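Week 5 notes: perception to grasp, the glue code
Posted 05/02/2024, T. Coste

Picks up where the January handout stopped. Read that one first if you missed the frames stuff.

Recap of the loop
camera -> segmentation -> pose estimate -> grasp candidates -> planner -> controller
Controller runs at 100 Hz, perception at 5. So the pose is always stale by the time the arm uses it. Timestamp everything. Use the stamp of the image, NOT the time the callback fired (half of last years bugs).

Segmentation
Girnix gives you masks + a score. Throw out low scores before the pose step, not after.
Shiny surfaces = holes in depth. Sink, pot, glossy cooktop, tiles. Fill small holes, leave the big ones as unknown. Unknown counts as occupied for the planner!!
Shadows on the backsplash sometimes get their own mask. Check depth against the wall plane, drop anything that lies flat on it.

Grasp candidates
Cilletura samples 144 per object by default. Most die in the collision check. Fine.
Things inside a basin: approach from above, the side ones hit the rim. Toy carrot in the sink is our standard test object, long axis from PCA, close across it, stay off the leafy end.
Hanging things: keep clearence to the wall in the cost, otherwise the planner shaves it to zero. 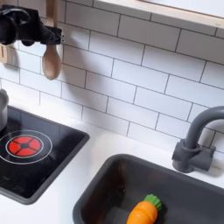 Planner settings
Collision padding 2 cm for the arm, less at the fingertips or you can never grasp anything. Set it per link in the yaml.
Faucet goes in as a fixed mesh. Dont rely on live depth for it, thin curved parts drop out.
If planning fails: re-perceive, then retry. Same input again mostly gets you the same fail.

To do before lab
- get the Fukent replay tool running on your own machine
- plot pose age vs. time for one log
- read Hordiienko docs, section on costs only

Questions to Thibault Coste, by email pls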